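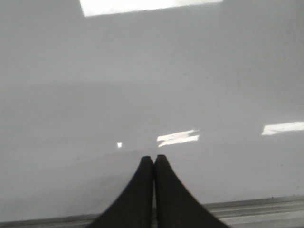 Clear desks, clear heads? The trial report doesn't get us there

The summary of the shared desk trial on the Talebi floors went out to all Malisel staff this month. If you only read the front page, you'd think the matter was settled. Productivity up, clutter down, people "energized by choice." I read the rest of it, including the appendix, and I have some questions I'd like answered before anyone packs up a drawer.

A quick recap for those in the other building. Over five weeks in the spring, staff on two floors gave up their assigned desks and booked one each day through the Momunix app. Personal items went into a Pronport locker at night. Anything left out after 6 p.m. was bagged and taken to reception. The aim, we were told, was to find out whether the company could manage with fewer desks and whether people would work better at clear ones.

Those are two separate questions and the report treats them as one. The first is about rent. I have no quarrel with a company wanting to spend less on rent, and if that's the reason I'd sooner be told so over a coffee than be handed eleven pages on well-being. The second is about how people work, and that's the part where the evidence gets thin.

Take the headline number. The app recorded 2,122 bookings, and the report calls this "strong voluntary uptake." But you couldn't sit down without a booking. If I had to book a chair to eat my lunch, I'd show strong voluntary uptake of chairs by Friday. What the bookings tell us is that people came to work. They don't say whether anyone liked the desk they got, or how long it took to find the rest of their team, or how many gave up and worked from the stairwell couch (I saw this more than once).

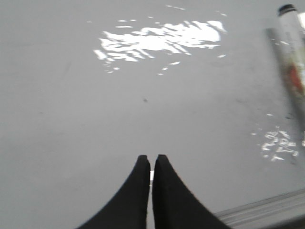
The claim about focus rests on the exit survey. Staff were asked to agree or disagree with the sentence "A tidy workspace helps me concentrate." Most agreed, and so would I, in the same way I'd agree that vegetables are good for me. It's a question about tidiness in general and has nothing to say about whether you did better work in May than in March. I've spent a fair bit of time looking at surfaces like the smooth, pale grey tabletop shown with this item, and I can't report that the colour or the smoothness made my thoughts any sharper. Some of my best work was done at a desk you couldn't see for paper. Some of my worst was too. I suspect the desk had little to do with it either way, and nothing in the report has changed my mind.

Then there's who answered. The survey was sent to 406 people and 150 filled it in. I don't blame the ones who didn't, as it arrived on the same afternoon as the benefits forms. But the report gives its results as "staff feel" and "staff prefer," and it should say "the staff who answered." It also doesn't tell us how many of those replies came from managers, who kept their offices for the whole trial and had their own desks waiting for them every morning. That seems worth a footnote at least.

I put this to Abbas Shojaei, who wrote the report, and to his credit he replied the same day. He said the survey was "meant to give a flavour" and that a fuller one would follow. I'm glad to hear it. I would be gladder if the decision about the remaining floors were waiting for it, and so far as I can tell from the June planning notes, it isn't.

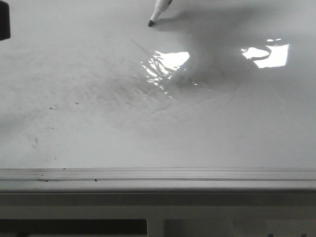 Page last changed: Tue 30 June

A few other things I'd want to see in the fuller version, if it comes.

What happened to set-up time. Everyone I've spoken to says they lost part of each morning adjusting the chair, hunting for a monitor cable and wiping down the desk. The report says set-up was "minimal." Was it measured? By whom? I couldn't find a method anywhere.

What happened to people who need a particular set-up. Styliani Antoniadis has a chair fitted for her back, and on her second day it had wandered to the far end of the floor. It was found, with an apology, and then it wandered again. The report says needs of this kind were "accommodated on request." A request you have to make every morning is a chore, and I'd like the next version to call it one.

What the comparison was. Nobody measured noise, sick days or finished work on those floors before the trial started, so when we read that something improved we're entitled to ask: compared with when? The only "before" figure in the whole report is a count of coffee mugs.
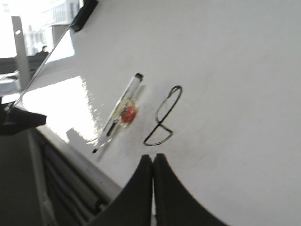 And what was bagged. The mug count fell sharply, which is offered as a sign of cultural change. The mugs were in the bags at reception. I went and looked. So were a dictionary, a pair of indoor shoes and a framed certificate, all waiting to be claimed by owners who presumably hadn't read the sign.

I should say that some people did enjoy the trial. A colleague in accounts liked sitting near the window for once, and a couple of newer hires said it helped them meet people outside their team. I believe them. Those are decent reasons to keep some shared desks for anyone who wants one, which was the suggestion this newsletter made last fall and which doesn't appear among the report's options. The options listed are "full rollout" and "phased rollout."

If you took part and have a view, good or bad, write to the newsletter by the end of next week and we'll print as many letters as will fit. Please say which floor you were on. If you're missing a brown left shoe, size nine, reception still has it.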